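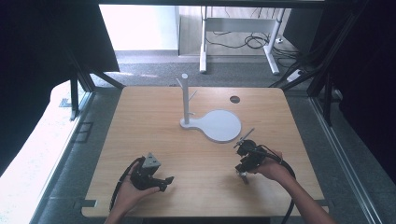

Plarnent 발코니 태양광 세트 사용기: 한 계절 계측 결과

기종: Plarnent 발코니형 계통 연계 세트(패널 2장, 마이크로인버터 1대, 난간 거치대, 계측 플러그 포함)
설치 위치: 6층 남서향 발코니, 난간 외측
사용 기간: 4월부터 한 계절

재생에너지 정책이 대형 풍력과 대규모 태양광 단지 위주로 흘러가는 동안 가정용 소형 설비는 별 관심을 받지 못했다. 보조금 단가가 해마다 바뀌고 지자체마다 신청 양식이 다르다 보니 제품 자체를 제대로 따져 본 글도 드물다. 이 글은 정책 평가를 뒤로 미루고 제품부터 본다.

구성품

상자는 두 개로 나뉘어 온다. 패널 상자는 모서리 보호재가 충분했고 유리면 손상은 없었다. 부속 상자에는 인버터, 거치대 브래킷, 체결 볼트, 연장 케이블, 계측 플러그가 들어 있다. 설명서는 독일어 원본을 옮긴 것으로 보이는데 토크 값이 표와 본문에서 서로 다르게 적혀 있다. 제조사에 문의하니 표의 값이 맞다는 답이 왔다. 이런 오류는 인쇄본에서 바로잡아야 한다. 거치대는 하중을 받는 부품이다.

공구는 포함되지 않는다. 육각 렌치와 토크 렌치를 따로 준비해야 하며, 난간 파이프가 굵은 편이면 별매 클램프도 필요하다. 주문 화면에 이 안내가 없다.

설치

패널 각도는 세 단계로 고정된다. 중간 단계를 골랐다. 가장 눕힌 각도가 여름 발전량에는 유리하지만 아래층 발코니에 그늘이 져서 관리사무소 승인을 받기 어려웠다. 조립은 두 사람이 반나절 걸렸다. 혼자서는 하지 않는 편이 좋다. 패널을 난간 밖으로 내는 순간에 반드시 한 사람이 안전줄을 잡고 있어야 하는데 설명서 그림에는 작업자가 한 명만 그려져 있다.

케이블은 창틀 틈으로 넣는 납작한 형태다. 창을 닫으면 잠금쇠가 걸리기는 하나 기밀이 약간 떨어진다. 겨울을 나 보지 않았으므로 결로 여부는 판단을 보류한다.

발전량

기록은 동봉된 계측 플러그와 별도로 구입한 Skestell 전력계를 함께 써서 남겼다. 오전에는 출력이 거의 없고 오후 한 시를 넘기면서 오르기 시작한다. 맑은 날 오후의 순간 출력은 200W를 넘는 시간이 꽤 길게 이어졌다. 흐린 날에는 27W에 머문 오후도 있었다. 냉장고와 공유기의 대기 부하를 덮기에도 모자란 값이다.

두 계측기의 누적값은 대체로 일치했으나 저출력 구간에서 동봉 플러그가 조금 높게 읽었다. 정산에 쓰는 값이 아니므로 실사용에 지장은 없다. 다만 제조사 앱의 '절감액' 화면은 이 값을 그대로 단가에 곱한다. 누진 구간을 반영하지 않고 기본 단가 하나만 입력받기 때문에 국내 요금제에서는 참고용 이상으로 볼 수 없다.

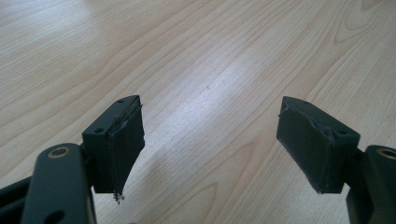 앱은 그 밖에도 손볼 곳이 있다. 시간별 그래프는 하루 단위로만 내려받을 수 있고 월 단위 파일은 유료 계정에서만 열린다. 자기 집 발코니에서 나온 숫자를 돈을 내고 받는 구조는 납득하기 어렵다. 로컬 네트워크로 직접 값을 읽는 기능은 있지만 설정 메뉴 깊숙이 들어 있고 기본값은 꺼짐이다. 공유기를 재시작하면 인버터가 자동으로 다시 붙지 않는 일이 두 번 있었다. 펌웨어를 올린 뒤에는 재현되지 않았다.

소음과 발열

인버터에 팬이 없어 소음은 없다. 방열판은 오후에 손을 오래 대기 어려울 정도로 뜨거워진다. 벽에서 간격을 띄우라는 설명서 지침은 지켜야 한다. 처음에는 간격을 좁게 잡았다가 출력 제한 경고가 떠서 브래킷을 다시 달았다.

행정 절차

제품보다 서류가 오래 걸렸다. 관리사무소 동의서, 전력회사 접속 신고, 지자체 보조금 신청이 각각 따로 움직인다. 보조금 신청서에는 인버터 인증서 사본을 붙여야 하는데 Plarnent 홈페이지에 올라온 인증서는 이전 모델의 것이었다. 수입사인 Calimlim에 메일을 보내 금요일에 현행 인증서를 받았다. 담당자 Lorna Tan의 답변은 빠르고 정확했다. 처음부터 홈페이지에 올려 두었으면 필요 없었을 메일이다.

정부가 소형 설비 보급을 늘리겠다고 하면서 접속 신고를 대형 설비와 같은 서식으로 받는 점도 지적해 둔다. 서식의 절반 이상이 해당 없음이었다. 풍력 단지의 준공식에는 장관이 오지만 이런 서식을 고치는 데는 아무 행사도 필요하지 않다.

비교

비슷한 가격대의 Vindomville 세트를 쓰는 Imke Mühlbauer의 기록을 받아 비교했다. 방위와 층수가 달라 발전량은 견줄 수 없다. 거치대는 Vindomville 쪽이 무겁고 체결점이 많으며, 앱은 월 단위 파일을 무료로 준다. 패널 마감과 케이블 품질은 Plarnent가 낫다.

판정

장점: 패널 마감, 무소음 인버터, 로컬 연결 지원
단점: 설명서의 토크 값 오류, 별매 클램프 안내 누락, 앱의 유료 구간, 오래된 인증서

남향이나 남서향이고 오후에 그늘이 없는 집이라면 살 만하다. 동향이라면 권하지 않는다. 보조금 확정 통지를 받기 전에 주문하면 소급 지원이 안 되는 지역이 있으니 순서를 확인할 것. 겨울철 출력과 창틀 결로는 한 해를 채운 뒤 이 글에 덧붙이겠다.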